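Subject: Re: [dolbridge-newmusic] Bawa, running order and the tape part

Hi all,

Sutrisno wrote:

> Can someone tell me whether we're doing Bawa before or after the interval? Princess has it last on her sheet and Ye-ji has it opening the second half. Also, is the tape part still mono? I've got two speakers booked and would rather not carry both up those stairs for nothing.
>
> Sutrisno

It's opening the second half, sorry! Princess's sheet is the old one from March, before Darmawan asked for the piano to be moved. If Bawa goes last we'd have to shift the lid and all the preparations in front of the audience, and I sat through that once in a church and never want to again. So: Stuvness, then the short trio, interval, Bawa, and the string piece to finish.

The tape part is stereo now (bring both speakers, I'll help on the stairs). Darmawan sent a new version that runs 644 seconds, and the score still has the old timings from letter F onwards, so please pencil in your own until he gets round to fixing it. The low hum near the end is meant to be there. I spent a whole evening swapping cables before I thought to ask him.

Ye-ji, could you try the bowed cymbal passage with the softer bow? I loved it at the last run but it swallowed the clarinet completely, and Maximiliano was going purple trying to get over the top of it. If it's no better we'll just move you further back, there's loads of room behind the harp.

On money, the hall has come back at 610 for the evening including the afternoon rehearsal. We've got 1580 in the pot, so we can pay the players properly and still hire the good bass drum. I've said yes to them.

Programme notes to me please, even if they're scrappy. I've only got Princess's so far and it's lovely, though it'll need trimming to get it on one side of A5.

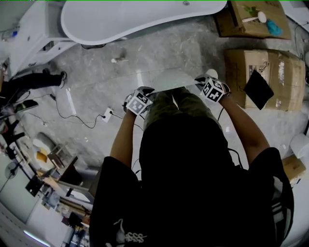

Doors are at half past seven and I'd like everyone on stage and tuned by seven, so eat beforehand. Black clothes, any shoes you like as long as they don't squeak.

Maximiliano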